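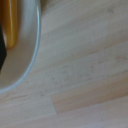
How to test whether a robot arm can clear your table

People ask us whether a robot arm can do kitchen chores yet. The short answer is that it can do parts of some of them, at its own speed, with a person close by. The longer answer depends on your table, your dishes and your patience, so it is better to run a test at home or in the workshop before spending money. The steps take an afternoon. We used a Lukberg arm with the stock two-finger gripper, running the Tarar control software, but any small tabletop arm will do.

What you need

A tabletop arm with a wrist camera
A wide, shallow bowl
A few light things to go in it, in different shapes and colors
A notebook and a kitchen timer

Step 1. Pick one chore and write it down

"Tidy up" is too big. "Take each item off the table and put it in the bowl" is a chore you can score. Write down where things start, where they should end up, and how long you are willing to wait. We allow 2 minutes per item.

Step 2. Set up the table

Clamp the arm so it can reach past the far side of the bowl. Leave a hand's width of clear table between the bowl and the nearest item. Turn on the lights you would normally use. If you test under a bright work lamp and then run the arm by the kitchen window, you will have to start over.

A pale bowl on a pale table is harder than it sounds. The software has to find the rim before it can let go in the right place. If it keeps missing, use a bowl with a colored rim, or put a dark mat underneath and try again.

Step 3. Start with easy items

Toy fruit is good for this. It is light, it doesn't bruise, and it has a clear shape. Run ten tries with one item before you add a second. Score a try as a pass only if the item ends up in the bowl and the bowl stays where it was.

Step 4. Make it harder

Add dark items, thin items and items that lie flat. Then leave things in the bowl between tries. A full bowl changes the job, because the gripper has to come down without hitting what is already there. Raise the release height a little if it bumps — too high and round things bounce out.

Step 5. Run it in reverse

Ask the arm to take the items out again. This is where most setups struggle. The sloping wall gets in the way of the fingers, and two items lying side by side may be picked up together.

Reading your results

Hina Janjua ran the whole set on our bench in September. Out of 298 tries putting items in, 183 passed. Of the failures, 36 were bumps against the rim, and most of the others were slips when the fingers closed. Taking items out went worse, and she stopped that part early.

For a person, the same chore takes a few seconds and no setup. If your pass rate is like ours, the arm is fine for practice and not ready to be left alone with real dishes. Wet plates, glasses and knives should stay off the table until you have a long run without a miss.

If the arm stops in the middle of a run, press the stop button before you reach in, then send it home from the Tarar menu. Note the try as a fail and go on to the next one.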